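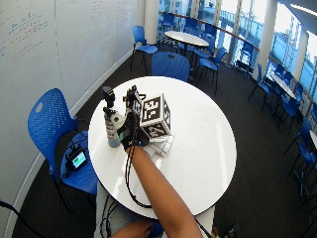
Home Gloves Markers Software Support

Pikon sensor glove – teaching a robot by hand
January, by Bríd Geraghty

Pikon is a sensor glove for recording how a person does a task, so that a robot can be taught to do the same. You wear it, pick things up, move them and put them down. The software stores the position of the hand and fingers throughout, and the recording can be replayed on an arm or used for training.

The glove is black and comes in left or right. Small sensor modules are fitted on the fingertips and on the back of the hand. Cables run from the glove to the recording unit, which has its own lit screen and can be set down on a chair or shelf next to you. It does not need to be within reach once recording has started.

Leave plenty of slack in the cables before you begin. If they pull at the wrist, people shorten their reach without noticing and the robot learns the short reach. Sit where you can get to the whole work area, and keep your free hand in your lap or at least away from the objects.

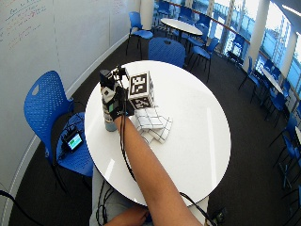 Everyday objects are fine for first recordings. Bottles are good for practising an upright grasp, and a marker cube gives the software a shape it can find easily from most angles. Markers should be printed in plain black on white and kept flat. Glossy table tops can cause trouble in strong daylight – try turning the camera before you draw the blinds.

In the box: one glove, recording unit, cable set, 2 marker cubes, printed guide. The unit stores 112 recordings before it needs clearing. Spare fingertip modules are sold separately and take a small crosshead screwdriver to fit.

The glove works with Pastach replay software, version 9 or later. Older versions will open the files but leave out the thumb.

Repairs are handled by Clyde Hutchins at our Fajardo workshop. Please send the glove and the unit together, with the cables.

Contact Nusolora sales | © Nusolora | Back to top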